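The simulator says we're fine

13 March 2021

Last October a packing arm at the Vuline warehouse closed on a technician's sleeve and kept closing. He was unhurt. The shirt was not. The report ran to 11 pages, and on page 9 we learned that the grip-force limit had been tested 2,000 times without a single fault, every one of those times on a computer.

I have nothing against computers. Erkeo, which wrote the control software, makes a very handsome simulator, and I'm told it saved them roughly 80 per cent of their floor time. Sleeves, however, were not modelled. Neither was the worn force sensor that caused the trouble, as the software's sensors enjoy perfect health and never miss a service. 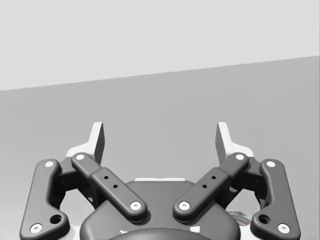
Vuline's answer to the incident has been more simulation. The arm has been sent back to rehearse its manners, and its managers are pleased with the results. I don't doubt them. With the jaws wide open, a bare grey surface ahead and a blank pale wall beyond it, I could pass a safety test myself. Put a cuff in the gap, a tired person inside the cuff and a sensor that's overdue for replacement, and then show me the pass rate. Until somebody does, I'd favour a big red button within reach of the technician's other hand.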